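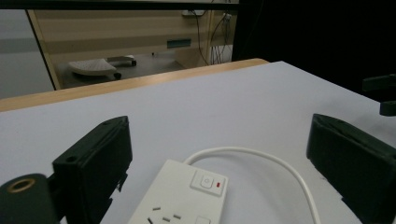 4. First set-up of the Moya fitness band

Please read this section to the end before you start. The set-up is not difficult, but some steps must be done in the correct order. If you change the order, the band can still work, but the heart rate history will be saved under the wrong profile and it is not easy to move it later.

You need: the Moya band, the charging clip with its cable, a phone with Bluetooth switched on, and the Metivura app. The app is free. The band does not need a SIM card and does not connect to Wi-Fi by itself.

4.1 Charging before the first use

1. Remove the transparent film from the back of the band. The film covers the two charging contacts, and with the film in place the band does not charge.

2. Put the charging clip on the band so that the small arrow on the clip points to the side button. The clip closes with a light click.

3. Connect the cable to a normal USB charger or to a computer. A battery symbol is shown on the display.

4. Leave the band on the clip until the battery symbol is full and stops blinking.

Note: If the display stays dark, leave the band on the clip for some minutes more. After long storage the battery can be so low that it has no power to show the symbol.

Caution: Do not charge the band while you wear it. Do not charge it when the contacts are wet. Dry them with a soft cloth first.

5. Remove the clip. Pull it straight up and do not turn it, otherwise the small plastic hooks will become weak with time.

4.2 Pairing with the phone

1. Install the Metivura app and open it. Create an account or sign in. If you had an older Rirkumell band, use the same account, so your old steps and sleep data will stay together with the new data.

2. Hold the side button of the band until it vibrates. The display shows a language list.

3. Swipe up or down to find your language and tap it. The language of the band and the language of the app are separate settings. You can have the band in English and the app in Polish, for example.

4. In the app, tap Devices, then Add, then Moya. Keep the band close to the phone.

5. A four-digit code is shown on both displays. Compare the codes. If they are the same, tap Confirm in the app and then the check mark on the band.

6. Wait until the band vibrates again. Now the pairing is finished.

Note: Please do not pair the band from the Bluetooth menu of the phone. It will appear there as a connected device, but the app will not find it. If you already did this, open the Bluetooth menu, choose Forget This Device, restart the band and begin again from step 2.

Note for phones with a strong battery saver: some phones close the app in the background and then the notifications do not arrive. Open the battery settings of your phone, look for Metivura and choose the option which permits it to run in the background. The name of this option is different from one phone to another.

4.3 Software update

After the pairing the app looks for a new software version. We recommend to install it immediately, because the sleep function is not complete in the version that is loaded at the factory.

1. Check that the battery of the band shows at least half.

2. Tap Update Now. Keep the app open on the display of the phone.

3. When the transfer is complete, the band restarts by itself. During the restart the display is black for a while, and after this the Moya logo appears.

Caution: Do not press the side button during the restart. If the update is interrupted, put the band on the charging clip and tap Update Now again. The band keeps a copy of the old software and will start with it.

4.4 Your profile and daily goal

1. In the app, tap Profile and enter your year of birth, height and weight. The band uses these values to calculate the calories. If you leave them empty, the band uses average values and the result is less exact.

2. Choose the wrist on which you wear the band. If you change the wrist later, change also this setting.

3. Set the daily goal for steps. The lowest goal is 2000 steps. You can make it higher at any time, and the new value is used from the next morning.

4. Set the goal for active calories, or leave it at the factory value of 400.

5. Tap Save. If you go back without Save, the values are lost and the app does not give a warning about it.

The band can be paired with one phone only, but it can keep profiles for two persons. The second profile is made in the same way under Profile, Add Person. Before the other person puts on the band, he or she must choose the right name on the display of the band. The band cannot recognize who is wearing it.

4.5 Wearing the band

Put the band on the wrist, one finger above the wrist bone. It must be close to the skin but must not press. For running or cycling, close it one hole tighter and open it again after the training.

The heart rate is measured with green light from the back side. A tattoo, thick hair or very cold hands can disturb the measurement. In this case try the other wrist, or the inner side of the same wrist.

Caution: Take off the band sometimes and let the skin rest. Wash the strap with water and a little mild soap, never with alcohol or cleaning spray. If the skin becomes red, stop wearing the band and ask a doctor if it does not go away.

Caution: The Moya band is not a medical device. Please do not change any medicine or treatment based on the values it shows.

4.6 If the set-up does not work

The band is not found in the app. Check that Bluetooth is on and that the app has permission for location. On many phones the search for Bluetooth devices needs this permission.

The code is not shown. Another phone near you may be still connected to the band. Switch off Bluetooth on that phone and repeat the pairing.

The time is wrong. The band takes the time from the phone at every synchronization. Open the app and pull the start page down with your finger.

The battery becomes empty too fast. Set the display brightness to middle and switch off Always-On Display. In the first days the battery time is often shorter, as you are using the menu more than usual.

Nothing helps. Hold the side button until the word Reset appears and tap it. All data which are not yet synchronized will be deleted, so please synchronize first if it is possible. After the reset, continue with step 2 of 4.2.

If the problem remains, write to the Vernwood service desk from the app (Help, Contact). Please include the serial number, which is printed inside the strap near the buckle, and the model of your phone. The desk is open also on Thursday evening.

Text of this section: Marianna Wróbel. Technical check: Osvaldo Zuccaro.

Continue with section 5, Notifications and Alarms.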